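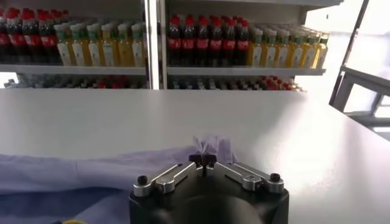
Benberg Gran Fondo: Your Questions

How hard is the long course?
It's a big day out, and a gorgeous one! The long course has 3,197 meters of climbing, most of it packed into the Morari and the two sides of the Ivanyshyn pass. The Morari comes first and is steady all the way up, so you can find a rhythm and look around a bit. The west side of the Ivanyshyn is the steep one. Bring a small gear, and then bring one smaller than that.

And the short course?
The short course skips the Ivanyshyn completely and has 1,155 meters of climbing. You still get the whole of the Morari, the forest road and the fast run back into Benberg along the river (our favorite stretch of road anywhere, and we've ridden it in every kind of weather).

Can I change my mind during the ride?
Yes. The courses split at the Prusero crossroads, and you don't have to tell anyone which way you're going. The timing mat after the turn sorts it out. Long course riders need to be through the crossroads before the cutoff printed on the back of the bib number. After that, everybody is sent left onto the short course.

Is the Prusero descent safe?
It was resurfaced in May and it's smooth from top to bottom now, but please respect the third hairpin, which tightens more than it looks. There are marshals with flags on all the bends above the village. The road is closed to cars going up until the last riders are down.
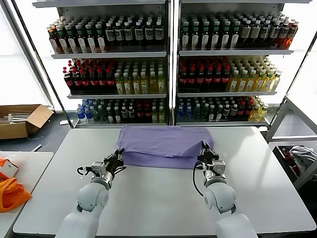

Armelle Chauvin wrote to us after last year's ride to say that she'd braked far too late for that hairpin, and that a sign a good way ahead of it would help more than a flag at the corner. We loved that suggestion, so there are now two signs before the bend, both big and both yellow.

What's at the feed stops?
Water, energy drink, bananas, boiled potatoes with salt, rice cakes, ham rolls and a truly excellent plum tart at the top of the Morari. Gluten-free food is kept on its own table, so just ask. There's no bottle handover from moving cars anywhere on the course.

Do I need a medical certificate?
Riders with a racing license don't. Everyone else signs the health statement at bib pickup. Bring photo ID, and please pick up your own number; friends can't collect it for you.

Are e-bikes allowed?
On the short course, yes, and you're very welcome! E-bikes start in the last group and get a finish time but no ranking. There is nowhere to charge along the way.

How many places are left?
Over 464 riders signed up in the first week, so don't wait too long. You can pass your place on to another rider until bib pickup opens, and the name change costs 10 euros.

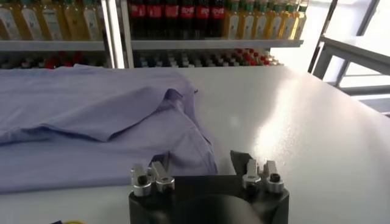 Could you please start the slower groups first, one rider asked, so we aren't alone on the last climb? We tried it on paper and it put the fast groups right in the middle of everyone else on the descent, so the start order stays as it is. The sweep riders are great company, though, and they'll ride at your pace all the way in.

Where do I park?
In the field behind the Benberg sports hall. Follow the green arrows from the bridge and leave the main street clear for the start.

Page updated Tuesday, July 7, 2026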